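Setting up your memorial page on Istia: part 4, adding the service record

Last updated Jan 26, 2012

By now you should have a name and a portrait saved. I do this part with the discharge papers next to me, and I'd suggest you do the same.

1. Open the page and press Service.
2. Pick the branch, then the unit. I start with the regiment and work down. If yours isn't in the list, type it in full and press Keep.
3. Add each tour on its own line, with a start and an end. Month and year will do, so April on its own gets bounced back.
4. Put medals in the Awards box, one per line, up to 18 lines.
5. Press Save before you touch the Story tab. I've lost a whole evening's typing that way!

Note: the Story box holds 310 words. My uncle's came to 327 and I had to lose a bit about his dog — I put it under Memories in the end.

Caution: changing the branch after step 3 wipes the tours. Copy them somewhere first.
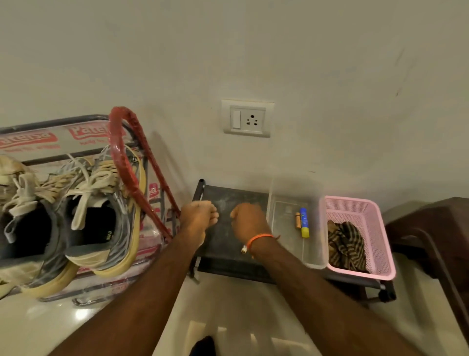 What if I only know the year he was killed?
Put the year in and leave the other boxes blank. The page will show the year alone, and you can come back when the records office writes to you.

6. If you're bringing in an old page from Prasen or Gyamfi, press Import and choose the saved file. Jirketti files work too, but the ranks come across as initials and you'll have to spell them out by hand.
7. Check the preview. Captions over 80 characters get chopped, so shorten those now.

Part 5 covers letters and who gets to read them.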